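Birthorpe 社区互助问答 > 公共设施 > 家具与室内维护

公共阅览室木质桌面出现发白水痕,应如何处理及预防

Birthorpe 阅览室管理组 发布于二月

我组负责管理一间面向居民开放的阅览室,室内长桌均为木质桌面,单张长度222厘米,靠墙摆放。近一段时间,桌面陆续出现圆形发白痕迹,部分区域手感发涩,靠近窗户的一张颜色也明显偏浅。据交接记录,桌面此前做过木蜡油处理,但未注明产品名称,最近一次养护的时间亦无从查考。
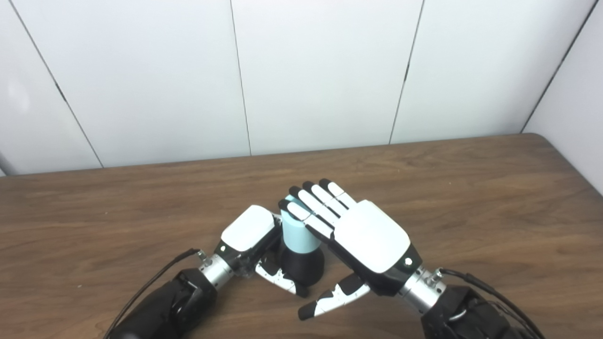 木质桌面,后方为白色护墙板

现就以下事项征求意见:
一、发白的水痕是否必须打磨,有无对桌面影响较小的处理方式;
二、如需重新上油,应涂几遍,其间阅览室需要停用多久;
三、日常清洁可否继续使用稀释后的洗洁精;
四、是否有必要在桌面加铺玻璃或软质透明垫。

阅览室每日开放至晚上九时,停用时间宜尽量缩短。预算有限,暂不考虑整体更换。如有同类场所的管理规定可供参考,亦请一并提供,谨致谢意。

Farina 木作养护部 回复

贵组所述情况较为常见。在确定处理方式之前,建议先确认现有涂层的性质。可在桌面背面或桌沿不显眼处滴一小滴清水,静置十分钟后擦干。水滴很快渗入、木色变深的,说明油层已基本耗尽;水滴保持圆形、擦去后无变化的,说明表面仍有保护,或者该桌面实际使用的是清漆,应另按清漆处理,下述步骤不适用。

发白水痕多数停留在涂层之内,尚未进入木材。可先以干燥的棉布折叠数层,沿木纹方向反复轻擦,再取少量同类木蜡油薄涂于痕迹处,隔夜观察。多数浅色痕迹经此处理会减淡。痕迹呈灰黑色的,说明水分可能已进入木纤维,单纯补油难以消除,须作局部打磨。

局部打磨请使用400目砂纸,顺木纹方向操作,切勿画圈。打磨范围应略大于痕迹本身,边缘逐渐减轻力度,以免补油后留下明显的色差边界。打磨完毕后先用软毛刷扫除粉尘,再以拧干的湿布擦拭一次,待完全干透后上油。

关于上油遍数,2遍即可,第二遍须在第一遍干透后进行。每遍均应薄涂,涂后十五分钟以内用干净棉布将浮油擦净。初次操作者往往用量过大,浮油未擦净,桌面数日仍然粘手。我部上月养护一张与贵组尺寸相近的长桌,两遍合计用油166毫升,可作为采购时的参考,实际用量仍视木材种类与桌面宽度而定。

停用时间方面,每遍之间至少间隔一夜。第二遍完成后,再过一整天可恢复轻度使用,一周内不宜以湿布擦拭,也不宜长时间压放重物。贵组可采取逐桌轮换的办法,每次只停用一张,无须闭馆。

另须特别提示:浸过木蜡油的棉布在堆放状态下有自燃危险,使用后应立即平铺于室外晾干,或浸入清水后放入带盖金属容器,不得揉成一团投入垃圾桶。施工期间请保持通风,并远离明火。

Rorkside 居民活动中心 回复

本中心管理的木质长桌使用多年,现将日常管理方面的做法提供如下,供贵组参考。

清洁用品以清水为主。洗洁精即使经过稀释,长期使用仍会带走油层,本中心已于数年前停用。目前的做法是早间开放前干擦一次,闭馆后以拧干的微湿布擦拭一次,随后再干擦。遇有墨迹或食物油渍,使用木材专用皂液局部处理,不作整桌擦洗。

玻璃板不建议加铺。本中心曾在两张桌面上试用,板下积存潮气,揭开后出现成片斑痕,修复费用反而高于平时养护。软质透明垫的问题与此相似,部分材质还会与油层粘连。窗边桌面褪色一节,可加装浅色纱帘,并将各桌位置每半年对调一次,使受光趋于均匀。

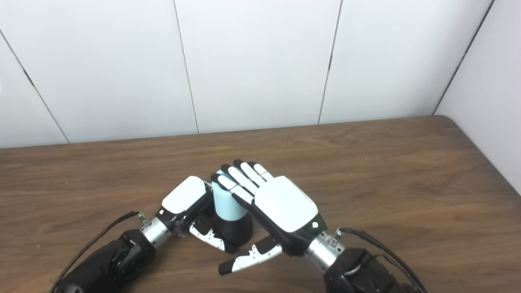 水痕的预防,关键在于缩短潮湿器物与桌面接触的时间。本中心在入口处备有软木杯垫,由读者自行取用,闭馆时统一收回晾干。杯垫的尺寸应当以器物底部为准,采购时容易忽略这一点:图中浅蓝色小容器的黑色底座比上部略宽,并向桌面方向外扩,如仅按上部粗细选配,底座边缘便可能落在垫外。现用杯垫直径较初次采购时有所放宽,新增水痕已明显减少。

管理规定方面,本中心张贴的条文较为简短,摘录如下:
热饮请加盖,并置于杯垫之上;
湿伞、湿衣请存放于门口架上,勿置桌面;
桌面如有洒水,请即时擦干,抹布在服务台领取;
请勿使用胶带在桌面固定纸张。

建立养护登记亦属必要。本中心每张桌背面均贴有编号,登记内容包括用油品名、上油月份、遍数及经办班组。贵组此次处理完毕后,宜自第一张桌起补建记录。养护材料方面,本中心去年全年支出为222元,不含人工。

Brarusano 住户 回复

补充一点个人经验。网上流传以牙膏、蛋黄酱或熨斗去除水痕的方法,本人在家中餐桌上均曾试过。牙膏含有摩擦成分,擦后该处光泽与周围不一致,后来只得整面重新上油。熨斗隔布加热对浅痕略有作用,但温度不易掌握,公共场所的桌面不建议采用。

Birthorpe 阅览室管理组 补充

各位意见均已收悉。经在桌沿作滴水测试,水滴很快渗入,可判断油层已耗尽。我组拟从窗边一张开始,按逐桌轮换的办法处理,洗洁精即日起停用,玻璃板不再列入采购。木蜡油品名确定后,将在本页登记。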